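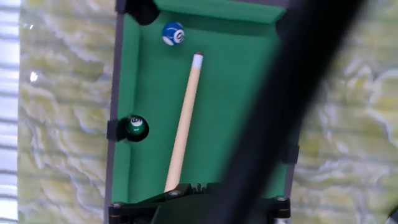
Tabletop pool, green felt, corner pockets.

Search products... Go

Prunlow Self-Tape Kit for Actors

$210, ships in one bag

Share 42

At some point in every acting career, usually at nine in the evening, an email arrives asking for two scenes, a slate and a full-length shot by tomorrow morning. The role is Second Nurse. The scenes involve crying. You have a phone, a lamp with a fringed shade and a roommate who reads every line as though it were a parking notice.

The Prunlow kit deals with most of this. It holds a folding backdrop, a stand, two lights, a phone clamp and a small clip-on microphone, and it goes up in a normal bedroom without moving the bed. You may have to move the laundry.

The backdrop is blue-gray on one side and a plain warm gray on the other. Blue-gray is what most casting people ask for, and it is kind to nearly every skin tone and to most sweaters. It opens to 60 inches wide, which covers a seated or standing actor from the waist up and leaves room for one modest arm gesture. If you plan to play the scene bigger than that, stand farther forward. Full-length shots need a bare wall, and always have.

Folded, it goes into a round sleeve. Folding it is a skill. Hold the two long sides, bring your hands together as if closing a large book, then twist one wrist down and let it collapse on itself. The first few tries will feel like wrestling a kite. There is a card in the bag with drawings on it, and the drawings are much calmer than you will be.

Both lights are flat panels with a frosted cover, and they dim with a dial on the back. Each one puts out 1,000 lumens at full power, which is more than you want for anything but a police interrogation scene. Half power, one on each side and a little above eye level, suits most faces. If you wear glasses, raise the lights until the white squares leave your lenses, and then leave the lights alone.
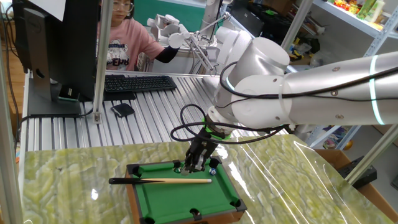

They run off the wall or off any USB battery, so a hotel room on tour is no obstacle, and neither is a parked car if the deadline is that bad. The cords are long enough to reach behind a couch. We tested this with our own couch and got a little dust on everything.

The phone clamp holds phones with the case on, sideways, at the height you set and not two inches lower by the end of the scene. Older versions drooped. We heard about it from a great many people, some of whom had given the performance of their lives to a shot of their own collarbone. The new clamp has a metal screw and a rubber pad, and it stays put.

The microphone clips to a collar and plugs into the phone. It will make you sound closer and the street sound farther away. It will do nothing for the reader. If your reader is louder than you are, put them behind the phone and a few steps back, and ask them, nicely, to stop acting.

What's in the bag

Folding two-sided backdrop with sleeve
Backdrop stand with clip
Two dimmable light panels, two light stands
Phone clamp
Clip-on microphone with foam cover and one spare, as the first will vanish
Folding card

Choosing a bag

Standard kits come in the Furnau bag, a plain black shoulder bag with one outside pocket that fits a script or a sandwich. For a little more you can have the Plumavero, which has wheels, a stiffer bottom and a handle that comes up to 42 inches. It rolls well on sidewalks and badly on gravel. Actors who tour tend to pick the wheels. Actors who live on the fourth floor tend to pick the strap. 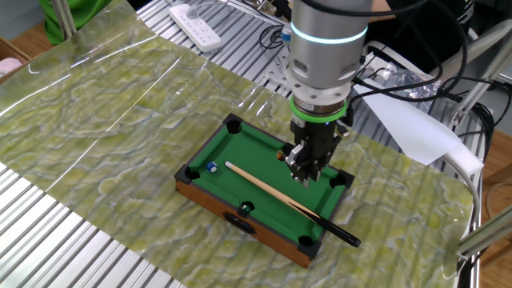 Onishi reader stand

Sold separately. A slim stand that holds a tablet next to your phone at eye level, so a friend can read with you over a video call from wherever they happen to be. It also gives you somewhere to look that isn't the lens. Pages can be shown on it too, though casting can always tell.

Returns

Send it back in July or any other month, in any folded state you can manage. Not getting the part is not a defect and isn't covered.

Shares 210 | Comments 60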